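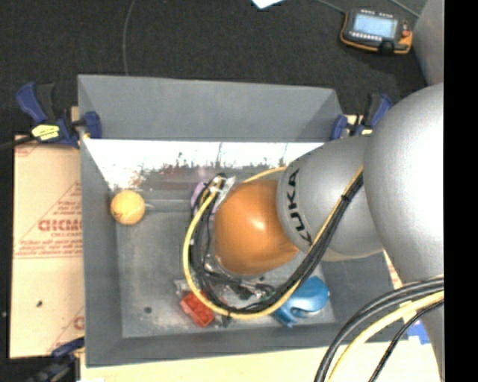

Clamp the bin before you do anything else. I say this to our picking team every July when the new kids come in, and every July somebody runs the first pick with the bin sitting free and spends the afternoon chasing it across the board with bad coordinates. We use bar clamps near the corners, the kind you'd use to glue up a shelf, and I like to give each one a wiggle before lunch and again after (they creep!).

Next, hoses and cables. Leave a big lazy loop at the wrist. Jozef Willems, who mentors with me at Batcombe, has the students jog the last joint all the way one way and then all the way back, slowly, while a second person watches the bundle and nothing else. If it pulls tight anywhere, add slack and re-tie. I keep a bag of 300 ties and we still run out before the competition.

Practice objects: raid the toy box. You want mixed shapes and colors, something round, something boxy, something with an awkward hook or notch. Start with 3 or 4 in the bin and don't add more until the team gets 40 picks in a row. Shiny plastic and crinkly wrap will drive your vision students nuts, so save those for week two.

Oh, and park the pendant where the person holding the clipboard can't step on it. Toon Cuypers still owes me a screen protector.

Sweep the bin out when you quit for the day. Grit scratches the floor of it and then your camera finds "objects" all night long.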